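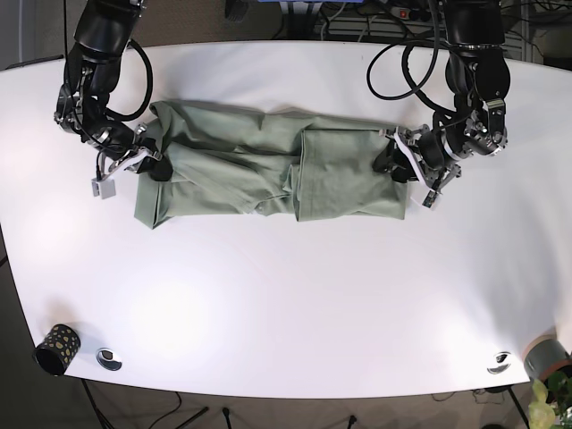 Kitia garment episodes: frequently asked questions

Last updated 25 May 2020. Maintained by Anahera Bright. Applies to the folding set only. The sorting set has its own page.

What counts as one episode?

One episode is one garment, from the moment the arms leave the rest pose to the moment they return to it. If you stop the recorder part way and start it again, you have two episodes, and neither can be used. Discard both and begin again.

How long should an episode be?

Most shirts take between 45 and 135 seconds. The recorder closes the file by itself at the upper limit. Anything shorter than the lower limit is held for a second look and is usually accepted.

Should I fold the same way each time?

The finished fold must match the card for that garment type. The route to it is up to the operator. Different grasp points and different orders of folding are wanted, and the set is weaker without them.

What starting state should the garment be in?

It depends on the task code. For FLAT, lay the garment out with the front facing up. For HEAP, drop it from shoulder height and leave it as it lands. For PART, make the first fold by hand before you press record. Buttons may be done up or left open, but note which in the Ellery form.

I dropped the garment or missed the grasp. Do I discard?

No. Recover and carry on. Missed grasps followed by a good recovery are kept and tagged RECOVER. Discard only if the garment leaves the table, a person reaches over the table, or an arm faults.

May other things be on the table?

Yes, provided they are outside the folding area and do not move during the episode. Cups and plant pots are fine. Please change what is there from one session to the next. Clothing of other types should not be on the table, as the labelling tool confuses it with the target.

Which camera views are recorded?

One overhead view and 2 wrist views, one for each arm. All must be present. An episode with a missing stream is rejected at upload with code 28.

The wrist view shows the floor and the cabling. Is it spoiled?

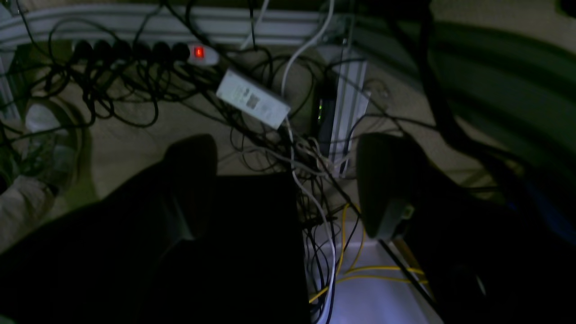 Wrist view with the power strip, its cords and both gripper fingers in sight.

No. A wrist camera sees whatever the gripper points at, and the garment need not be in view the whole time. Do not crop or mask these parts. The wrist view is only a fault if it is black, frozen, or out of step with the overhead view.

Do I need to tidy the cables between sessions?

Cables on the floor may stay where they are. Cables on the arms must have enough slack for the full reach of each joint. Move both arms slowly through their range before the first episode and watch the loops near the wrist.

How are left and right assigned?

By the robot's own left and right. In the overhead view the robot's right arm is on the left of the picture. Swapped labels were the most common error in the November set, and Muvano now checks for them on upload.

Can I edit the text label after upload?

Yes, until the batch is locked. Open the episode in Muvano, choose Label, and save. After locking, send the episode number and the new wording to the Holel desk. Labels should name the garment and its colour in plain words, for instance "fold the green shirt".

Who decides whether an episode is kept?

A reviewer who did not record it. The result appears in Muvano next to the episode number, with a reason code if it was turned down.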